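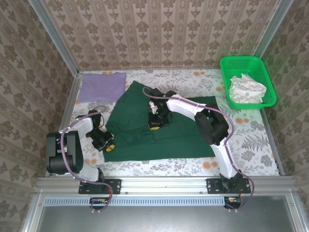 Erthorpe Ride Desk, progress report to the Santoro Fund
Second period, through March
From: Fiorella Marino
2 shares

Sorry for the short notes, phones have been going all morning. Numbers first, then the rest.

Rides given this period: 445. Last period: 413. So up, even with the bad stretch in February when the Tilberg road was closed and we had to send people the long way or cancel. Medical trips are still the biggest share. Groceries next. Then the odds and ends, haircuts, the bank, one regular who goes to see her sister in Plarkville and stays for supper.

The desk. Open mornings as promised in the grant. We said we would try afternoons and we did try, for most of January. Very few calls after lunch and the ones that came in were people wanting a ride the same day, which we can't do. Stopped it. The hours we saved went to the call-back list and that has been a better use. People who leave a message now hear from us by noon the next working day. Before it was whenever.

Drivers. Lost one to a new job, one is out with his knee until summer. Gained three. Corrado Sala is doing the ride-alongs with new people now and has rewritten the driver sheet so it fits on one side of paper. The old one had the phone number for the clinic that moved. Still need someone on the east side of town, where we are sending cars from across the river for a trip of a few blocks. If the Fund knows of anyone out that way please say.

Cars. Both running. The gray van had its brakes done, paid out of the repairs line, receipt is in the packet. The side step is still sticking in cold weather. Garage looked at it twice and it behaved perfectly both times of course. We are not putting anyone with a walker in that van until it is fixed, so they all go in the other one, and that makes the schedule tight on clinic days.

Tilberg. This is the part I know you will ask about. The plan was a weekly run from Tilberg into Plarkville, starting after New Year. It started late. The parking lot we were going to use as the pickup was sold, and the new owner never answered our letter. We are now picking up outside the post office, and the postmaster has been very good about it. First runs had hardly anyone on them. Since then it has built up and the last couple were full going in and nearly full comming back. Would like to keep it going through the summer before anybody decides anything.

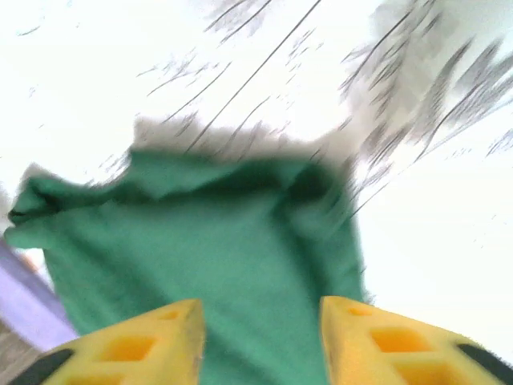
Green cloth held between two yellow gripper fingers.

What didn't get done:

The big-print ride card. Text is finished, printer is holding it until we settle the phone number. See below.

The phone number. We wanted to keep the old one when we moved desks and the phone company says yes, then no, then yes. Corrado is handling it. Calls are being forwarded for now and we pay for that each month, small amount but it wasn't in the budget.

The rider survey. Went out with the February schedule. Returns are slow. A good many came back with no answers ticked and a long note on the back instead, mostly kind, a few about being picked up too early. That is a fair complaint. We have told drivers that early is fine but sitting in the driveway with the engine running makes people rush and they shouldn't feel rushed. Full results with the next report.

Money. Spending is on track over all. Fuel is over. Printing is under, see above. Insurance came in where we expected. I would like to move what is left in printing over to fuel if the Fund agrees, need it in writing from you before the end of next month so the books are right. The sheet is attached, same layout as last time. The column headed Other is almost all the phone forwarding.

Coming up: another driver evening at the Erthorpe hall, date not set. Talking to the school about students answering phones over the summer, they seem keen. New tires for the gray van, if the step gets sorted and we are keeping it. If the step can't be fixed we will have to have a different conversation and I'd rather have it by phone.

You asked for one thing from a rider. A man who goes in for dialysis told Corrado he had stopped asking his daughter for rides and now she just comes over for coffee.

Call me any morning before noon. Afternoons I am mostly driving.

Fiorella

2 comments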